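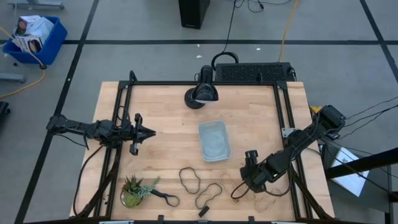 Arms, rubber bands and a pale-blue tray on the table at Cormier in Novthorpe.

I packed return kits for the better part of my working life, and I still can't walk past a rubber band on the sidewalk without picking it up and putting it on my wrist. So when Cormier let a few of us old hands come and see what they're doing with the arms, I said yes before I'd even looked at my calendar (I had a dentist appointment, as it happens, and I moved it).

Small stuff is the part of warehouse work that outsiders never picture. They think of pallets and forklifts and big brown boxes. They don't think of the hours that go into bands and straps and clips, all the soft, tangly, annoying things that come back in a heap and have to be made decent again before anyone can use them. I was fast at it! I was proud of being fast at it, too, and my thumbs have ached every November for years.

That's why I have trouble with both of the speeches people give on this subject. One says the machine is coming for your bread, and the other says it will free you for better things. The second one bothers me more, I think, and it's usually given by somebody who has already got the better things. When the old Drastamo line went in at my last job, we were told we'd all be "moving up," and what moving up meant was standing by the line with a clipboard, clearing jams for the same money and with less company. I had liked the company. You can say a great deal to a person across a heap of straps, and I learned about two divorces and one very good dumpling recipe that way.

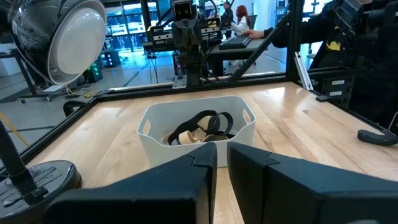
Thérèse Li told me over coffee afterward that I was being sentimental, that she would hand over every strap in the county tomorrow and never look back, and that the talk would have happened anyway, wherever they put us. She may be right. She did the same job next to me, and her hands are worse than mine, so I don't get to wave that away with a dumpling recipe.

Still, I'd like somebody to ask who decides what happens to the hour that gets saved. If an arm can untangle straps while a person sits at a desk nearby, then that hour has gone somewhere, and in my experience it goes upstairs. It could go into a later start for the parents on the early shift, or into training that happens on the clock and not at your kitchen table at ten at night. I have roughly 100 ideas for it and I'd be glad to mail them in.

And I'd like the people who know the heap to be in the room early, before the table is built and the bins are chosen. A packer can tell you that a tan band on a light wooden table is hard on the eyes at the end of a shift. She can tell you which straps fight back. That's knowledge, and it ought to be paid for like knowledge.

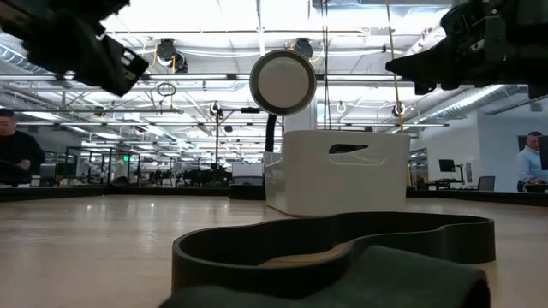
Isn't that just asking for a consultant's fee for doing your old job, Meron Woldemariam wrote to me when I sent her a draft of this, and I've been chewing on it ever since. Well, yes, Meron, I suppose it is. Consultants have been paid for telling us how to do our jobs for as long as I've been working, and I can't see the harm in trying it the other way for a while. I'd start with the woman who trained me, if she'll come out of her garden, and I'd let her bring her own chair.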